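Put the Computer Away

When I came to this country I rented one room, and the room had one table. I ate on it, I wrote on it and I cut vegetables on it. At night the laptop stayed there, closed, beside the plate for breakfast. For a long time I believed that this was simply how a person lives who works with a computer. Today I have a different opinion, and I would like to defend it, although I know that some friends find it a little old-fashioned. I think a laptop should have a place on a shelf, like a book, and it should go back there when the work is finished.

My first reason is the table itself. A table is the most useful thing in a home, but only when there is room on it. When something lives on it for ever, we begin to move around this thing. We push it to the left for soup and to the right for letters. At the office of Stovska, where I translated manuals for two years, each of us had a wide desk and used a corner of it, and the rest was for cups, chargers and paper which waited for somebody. I was the same. I do not say it to accuse anyone.

The second reason is harder to explain. A closed computer on the table still speaks to me. I see the lid and I remember the message that I did not answer. My colleague Tài Mạc laughs at this. He says that a closed lid is a closed lid, and if I think about messages, then the problem is in my head and a shelf will not cure it. Perhaps he is right about my head. But I do not keep biscuits beside my bed either, and for the same cause.

People usually tell me that they have no space. I do not accept this so easily. A closed laptop is flat, and it needs less space than a cake. A low shelf with two levels, the kind we buy for a child's room, is enough. Books and papers can lie on the lower board and the upper one can be left for the computer. I prefer such a shelf in a strong colour, by the way. Grey furniture for grey machines makes me sad, and a yellow side or a pink board is pleasant to look at in November, when it is dark so early.

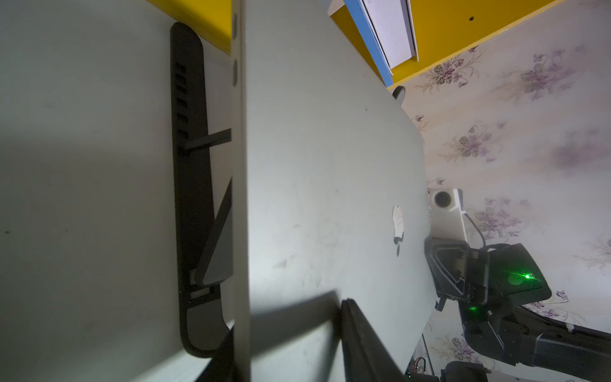
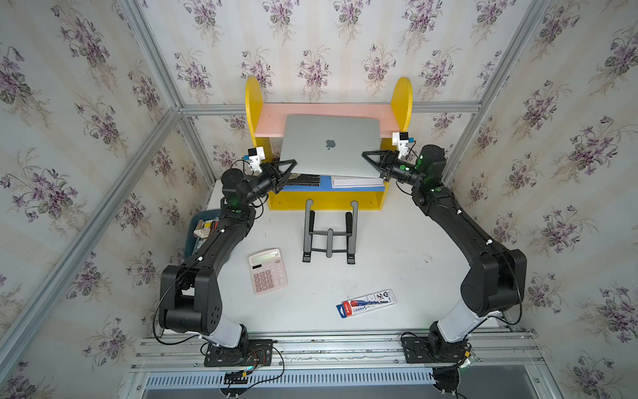
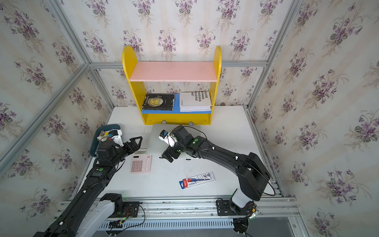
The silver laptop, three times. In the last picture it lies in front of the yellow shelf, whose pink upper board is empty.

The important word for me is "empty". We are afraid of an empty board. As soon as we have one, we put a vase there, then a candle, then the post, and in the evening the computer comes back to the table, for its place is already taken. My neighbour Kyriaki Athanasiadis has solved this in a strict manner. The top of her shelf belongs to the laptop, and if her sons leave something there she carries it to their beds without a word. I have seen a football boot travel in this way, and also half a sandwich.

I must be fair and speak about the other side. When you put a thing away, you must also take it out again, and this costs effort. Tài works in short pieces through the whole day -- ten minutes, then the baby, then ten minutes again -- and for him my rule would be a punishment. A person with pain in the hands will not wish to lift a computer with both of them morning and evening. And there are homes where the table is really only a desk, with another table for eating. Those people can stop reading, if they have not done it already.

There is also the question of what else must go. I have tried to put away everything: the papers, the calculator, the small tray with pins and clips. It did not work with me. After 6 days I was looking for the calculator in three rooms, and I was angry with my own good idea. Now I let the small things stay on the table. They are quiet. They ask for nothing, and one can push them aside with an elbow when the plates arrive.

So my rule is smaller than it was in the beginning. I close the lid, I take the laptop by its two sides and I lay it on the upper board, flat. Then I wipe the table, even when it is clean. My tea stands now where the keyboard was, and I drink it there with a newspaper, usually one from the week before.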